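Unit 6: Task code for a two-arm cell in simulation
Notes by I-seul Song
Revised 30 November 2023

Reading before class: the Leredix scene file guide, sections on frames and contacts. Bring a laptop with the simulator already installed. The lab machines have it under the course folder.

6.1 Where we are

In the last unit we wrote a joint-space controller for one arm and tested it on reaching. In this unit we keep that controller and put a task layer on top of it. The task is to fold a towel and put it in a basket, using both arms. The controller should not change. If you find yourself editing gains to make the fold work, stop and look at your waypoints first.

The stack has four parts:

Scene: loads the room, the table, the arms and the objects, and steps the physics.
Perception: gives the task layer an estimate of the towel corners and the basket pose.
Planner: turns a goal for each gripper into a timed path.
Executor: sends joint targets to both arms and reports when they are done.

You will write the planner and part of the executor. The scene and perception modules are supplied. Perception reads towel corners straight from the simulator state for now, with noise added. We will swap in a camera-based version in December.

6.2 Frames

All poses passed between modules are in the table frame. Each arm also has a base frame, fixed at its base plate. The call arm.to_base(pose) does the conversion. Most of the bugs turned in last year came from sending a table-frame pose to a function that wanted a base-frame pose. The arm moves smoothly and confidently to the wrong place, so the log looks fine.

The base frames are set in the scene file Elletby. Do not copy the numbers into your own code. Read them at startup.

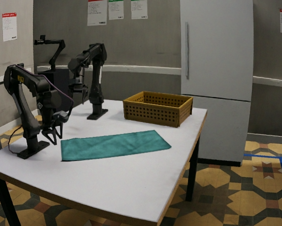
Figure 6.1. The Elletby scene, with both arms, the towel and the basket on the table.

The room around the table is mostly there for the perception work later on. For planning, the objects that matter are the tabletop, the two arms and the basket. The refrigerator is a collision object as well, and the table's back-right corner comes right up to it. A path that swings a gripper wide on its way to the basket has to be checked against it.

6.3 Planning for two arms

We treat the two arms as one system with a joined state vector. This makes the search slower but it means an arm-to-arm collision is handled like any other collision. The other choice is to plan for one arm, then plan for the second with the first as a moving obstacle. That is faster and it sometimes fails when a joint plan exists. You may use either method in the assignment. Say which one in your write-up.

The towel is not in the collision set. It is cloth, and the grippers have to touch it. The basket is in the set, and its walls are modeled as solid slabs. The holes are in the visual mesh only, so do not try to plan through them.

6.4 Timing

The executor waits for both arms at the end of each step. The timeout is 15 seconds per step. If either arm misses it, the executor returns FAILED and holds position. It does not retry. Retries belong in the task layer, where you know whether the towel is still in the gripper.

Grip state comes from finger position. A gripper that closed all the way has missed the cloth. With one layer of towel the difference is small, so use the threshold in the config file, and check it again after the lift.

6.5 Assignment

Write a task script that makes one fold and places the towel in the basket. Run it on the supplied set of 228 starting states with the Enent test runner. Full marks for the success part need 116 or more completed runs – the remaining marks are for the write-up. Include the seed and the planner settings, and describe two failures in enough detail that another student could reproduce them.

The Kwak viewer plays back saved logs step by step. Use it for the failure section. Logs are large, so send only the two you discuss.

Next unit: replacing the state-based corner estimates with camera input.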